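Washroom and Vanity Inspection, Ground Floor, Plasthorpe Building
Quarterly checklist, April round
Inspected by: Yasir Talpur
Reviewed by: Subbarao Gowda
Start 6:40 a.m., before opening

Status codes: P = pass, A = attention at next visit, F = fail, fix before use

1. Water supply and drainage

1.1 Shutoff valves turn freely and close fully. P
1.2 Supply hoses free of kinks, bulges and rust at the crimp. A
Comment: Hose under basin 2 has light rust at the lower crimp. No drip on a dry paper towel held in place for one minute. Replace at next visit with Erkow 300 mm hose, same thread.
1.3 Traps dry on the outside, slip nuts hand tight or better. P
1.4 Basins drain without standing water. P
Comment: Basin 3 was slow last quarter. Trap cleaned then. Drains normally now.

2. Stone counters and items kept on them

2.1 No chips or raised edges where a hand or sleeve can catch. P
2.2 Sealer intact (water bead test, three spots per counter). A
Comment: Beads flatten near the faucet on counter 1. Reseal with Aneck stone sealer. Keep the room closed until the sealer is touch dry.
2.3 Only approved items on the stone. No acid cleaners, no glass. P
2.4 Wall caulk continuous, no gaps or dark spots. P 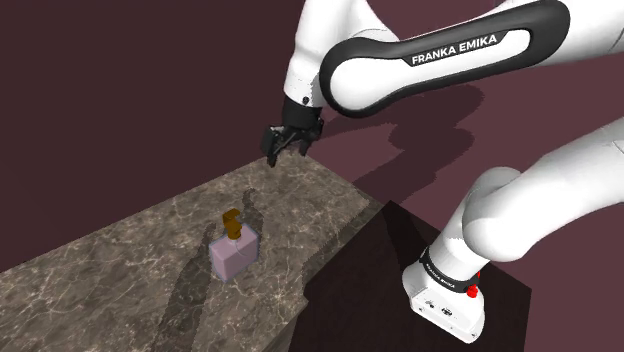
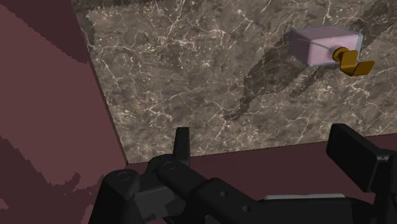
3. Electrical

3.1 Outlets trip on test button and reset. P
3.2 Cover plates flat to the wall, no cracks. F
Comment: Plate by the door cracked through the lower screw hole. Outlet 27 switched off at the panel and tagged. New plate on order from Tóth.
3.3 Hand dryer cord and plug undamaged. P
3.4 Light level at the mirror. P
Comment: Lamps are rated 3000 K. Keep the same rating when replacing so that the row matches.

4. Floor and access

4.1 Floor mats lie flat, backing not curled. A
Comment: Mat at the entrance curls at one corner. Turned around for now. S.G.: a turned mat still curls. Remove it.
4.2 Door closer does not slam. P
4.3 Grab bars firm under a downward pull. P
4.4 Wet floor sign present and stored upright. P

5. Open items from last quarter

Work order 231 (loose mirror clip): closed. Clip replaced, mirror does not shift when pushed by hand.
Exhaust fan noise: still open. Bearing noise at start, quiet after a minute. Fan to be pulled and cleaned with the outlet repair so the panel is shut off once.

Item 3.2 must be rechecked by the inspector before the tag is removed.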